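Council by livestream, with toast

I've started watching our council meetings online. There, I've said it. My kids think I've lost the plot, and my sister asked if everything was okay at home (it is, thanks), but last Friday morning I sat down with two slices of Vegemite toast and the recording of the February meeting and I got through the whole thing, including the bit where the sound drops out.

What got me in was the town manager job. Lenell has been without a permanent one since before Christmas, and the agenda had it listed as item 5, "Appointment process", with no attachments. No attachments! For the biggest job in town! So of course I had to know.

Well, the short version is that they're going to advertise again. The first round got them a shortlist, the shortlist got them a preferred person, and then the preferred person took something else closer to the coast. I don't blame them one bit, have you seen rents here lately? In the meantime the head of works is filling in, which I'm told is why the potholes on Deltulari Road finally got done. If that's what happens when you put the roads person in charge, I say leave them there a while.

There was a fair bit of argy-bargy over whether to pay a recruitment firm this time. One side of the table reckoned we'd get a better field, the other side reckoned we could put an ad in the usual places and ring around. I was with the ring-around people until somebody pointed out that ringing around was what we did last time. They voted for the firm in the end, by one vote, and moved straight on to bins as if nothing had happened.

The bins! I could write a whole post on the bins. We're going to fortnightly red lids from winter, and the petition against it had 88 signatures, which sounds like plenty until you hear there are 2,123 households on the run. I didn't sign it, if you're wondering. Ours is never more than half full, and I'd much rather they collected the green one weekly over summer when the clippings start to hum. But I do feel for people with two in nappies, and I thought the answer they got ("residents may apply for a larger bin") was a bit chilly. You have to apply through Gritix, the new online portal, and I have tried to use Gritix to register a dog. It took me three goes and it still has her down as a male.

Anyway, the part I wanted to tell you about was public question time, which I'd never bothered with before and which is easily the best bit. You get three minutes each and there's a little bell. A woman from out past the showground asked why the footbridge over Fan Creek has been taped off since spring, and she'd brought her own photos, and a tape measure, and a letter from the council dated last year saying it would be fixed "shortly". I cheered at my laptop. The dog left the room.

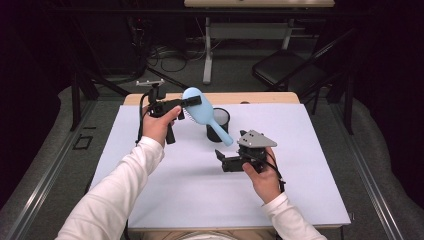
The reply was that the bridge needs an engineer's report before anyone can price the work, and the report is coming out of next year's budget. Roughly $2,000, they said. I'm no accountant, but this is the same meeting where they'd just agreed to pay a good deal more than that to have someone find us a manager! She asked if she could have a date and was told the question would be taken on notice. I've since learned that means they'll write to her. Another letter for the collection, I suppose.

I've decided I'm going along in person next month. Questions have to be in by noon the day before, and you can drop them at the front counter if you don't fancy the portal (I don't). Mine's going to be about the bridge as well, on the theory that two of us asking is harder to take on notice than one. If you live on the creek side and you're sick of walking the long way to the shops, come and sit with me. It starts at 6 pm, the chairs are shocking, so bring a cushion, and park behind the library where it's free after five.

I'll let you know how I go with the bell.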